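Ok so I finally did the thing I've been threatening to do since summer and refinished... no wait, I'm getting ahead of myself. Thread on buying furniture secondhand when you live up three flights of stairs and own a very small car.

11/30/21, for the record, is the day I stopped sleeping with my phone under the pillow in case a listing popped up.

I wanted a table. One table! Big enough for dinner and a laptop at the same time. My old one was a folding thing from my college apartment and you could feel it think about giving up every time somebody cut a steak.

First stop was the Tiven warehouse sale, which everybody in my neighborhood swears by. I got there when the doors opened and there was already a line past the bakery. People had brought their own dollies. I had brought a tote bag.

The tables at Tiven were either tiny or meant for a law office. One was tagged $700 and had a leg held on with packing tape. I stood there nodding at it like I knew something.

So then I went online and saved every search I could think of. Dining table, dinner table, kitchen table, "tabel" (do search the typos, the misspelled ones sit there for weeks with no messages).

Things I learned from messaging sellers: ask for the width AND the height AND whether it comes apart. I drove all the way out to Serkden for one that was "pretty standard size" and it would not have gone through my front door, never mind up the stairs.

(Serkden does have a great diner though. Got the patty melt. Not a wasted trip.)

The other one I lost was an Ovonetti, extending, with both leaves. The seller said first come first served, I said I'd be there in an hour, and it was gone in 5 minutes. I'm still mad. I checked and I still have the listing saved.

Bring cash in small bills. Bring a blanket. Bring a tape measure even if they gave you the numbers, and do it in front of them, they don't mind.

Also knock on the underside and look at where the legs meet the top. Wobble it. Wobble it again from the other side. If there are screws missing, ask for them before you pay, they're usually in a kitchen drawer.

Pale wood is what I kept coming back to, by the way. My place gets so little sun in January that anything dark just eats the room.
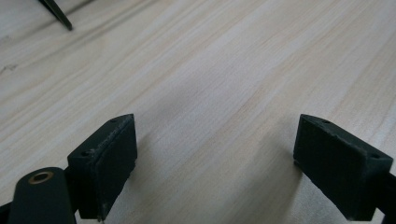

Is it worth haggling on a secondhand table?

Depends on how long it's been listed. If it went up this morning, pay what they want. If it's been there 2 weeks, offer less and say you can pick it up tonight, people will take a lot off to get their dining room back.

Delivery, if you can't carry it: I called Carbone Moving and they'll do a single item if you're flexible on the day. Tell them about the stairs up front. All of them. Including the weird half flight.

Chairs are next and I already hate it. Every set has three good ones and one the dog got to. If you have leads on chairs my messages are open.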